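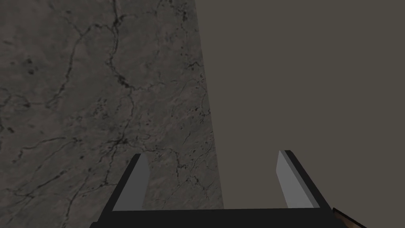 Why Does Chocolate Snap?

Sep 26, 2019
By Washington Fagundes

Get a square of chocolate if there's one in the house (ask first!). Hold it close to your ear and break it in half. Did you hear it? A good bar makes a clean little crack, like a twig. Now put one half on your tongue and don't chew. In a few moments it goes soft, then silky, then it's gone.

That's pretty strange when you think about it. How can one food be hard enough to crack and still melt in your mouth? The answer is a kind of fat called cocoa butter, and it is one of the coolest things in the whole kitchen.

What is cocoa butter?

Chocolate begins as the seeds of the cacao tree. Cacao pods look a bit like small footballs, and they grow right out of the trunk! The seeds inside are fermented, dried, roasted and ground up until they turn into a thick brown paste. A lot of that paste is fat, and the fat is cocoa butter. It doesn't come from cows at all.

Cocoa butter is solid in a cool room. But it melts just a little below the temperature of your body, so your mouth is warm enough to turn it into a liquid. Your hand is often warm enough too, as anybody who has carried chocolate chips in a fist already knows.

Tiny pieces in tidy rows
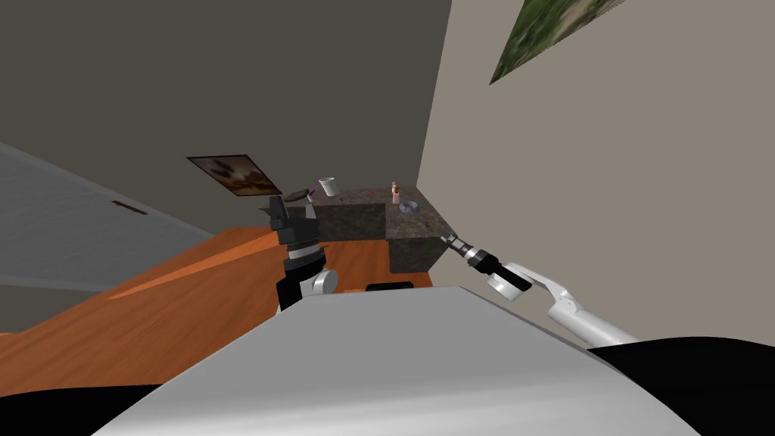 When melted cocoa butter cools down, its tiny parts (we call them molecules) start to stick together and make crystals. Salt and sugar make crystals too, but cocoa butter is trickier, because it can stack itself up in six different ways. Some of those ways are messy. Look at how the floor, the walls and the counter all lean in the picture, and imagine trying to stack blocks in a room like that. You might get a pile, but it would be a wobbly one, and messy crystals make a wobbly kind of chocolate — soft, dull and crumbly. The best crystals fit together snugly, and they are what give you the shine and the snap!

Getting all the crystals to stack the good way is called tempering. It takes patience. First you warm the chocolate until every crystal has melted. Then you cool it while you stir and stir, so new crystals begin to grow. Last of all, you warm it again, only a tiny bit, and the messy crystals melt away while the good ones stay.

A visit to Edville

I wanted to see this done by someone who does it all day, so I went to the Whitelaw chocolate shop in Edville, where Estela Ibarra makes the bars. She had 439 of them to finish before the fall fair in October, and she still let me ask as many questions as I liked.

"Chocolate copies its friends," she told me. She dropped a few pieces of solid, shiny chocolate into the melted bowl. Those pieces already have good crystals in them, and the melted chocolate around them starts to stack the same way. Bakers call this seeding. I think that's a perfect name.
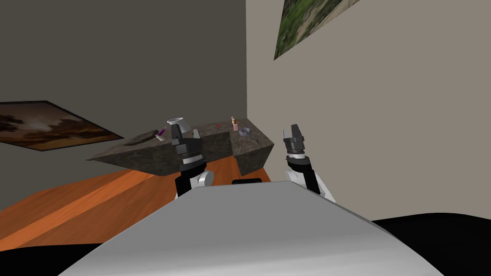

Another way to cool chocolate is to pour it out onto stone and push it back and forth with a scraper. Stone is great at pulling heat away from warm things, and that's why it feels chilly when you lay your palm on it. A stone countertop like the one in the picture would be a fine place to try, once you'd cleared off all the small things scattered on top! You'd want to wipe it and dry it very well too. Even a drop of water can make melted chocolate clump up into a stiff, grainy lump. Cooks say it has seized.

What about the white stuff? 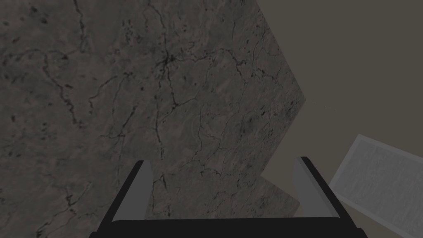
Maybe you've opened an old candy bar and found pale, cloudy streaks on it. Lots of people think it's mold. Usually it's bloom, and bloom is only cocoa butter that has moved to the surface and made new crystals there. It happens when chocolate gets warm and then cools again without being tempered. The bar will taste a little dull, and it might crumble, but it's still fine to eat.

Try it yourself

You'll need a grown-up for this one. Take three squares from the same bar. Leave one alone. Put the other two in separate small dishes and melt them gently over warm water. Drop a shaving of solid chocolate into one dish and stir it until it cools and thickens. Let the other one cool with no stirring at all. Wait 30 minutes, or longer if your kitchen is warm, and then look at all three. Which one is shiniest? Which one snaps?

My own stirred square came out a bit streaky the first time, and I ate it anyway. The second was much better — it even cracked when I broke it!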